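16. Juli, Färbeküche

Indigo, Küpe 18. Riecht wie erwartet, also schlimm. pH gestern noch brav, heute früh beleidigt – Kalk nachgelegt, 100 g, gerührt, gewartet. Probestreifen Treltwood-Baumwolle wird graugrün und bleibt es. Blasslila, wie im Ultia-Katalog versprochen, sehe ich frühestens im Oktober. 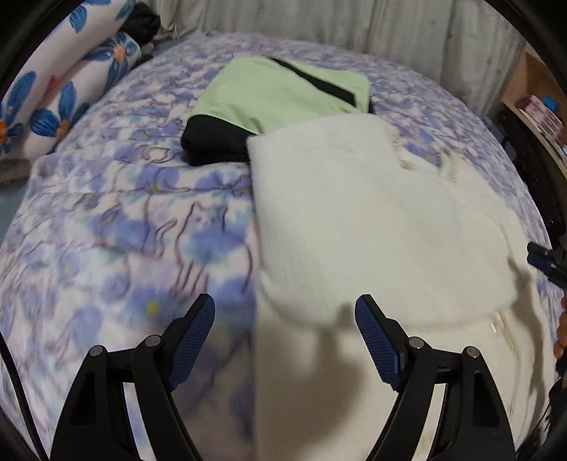

Aus der Weberei kam dazu, die Küpe sei schlicht zu kalt und ich solle die Finger vom Kalk lassen. Notiert. Streifen 371 trotzdem angesetzt.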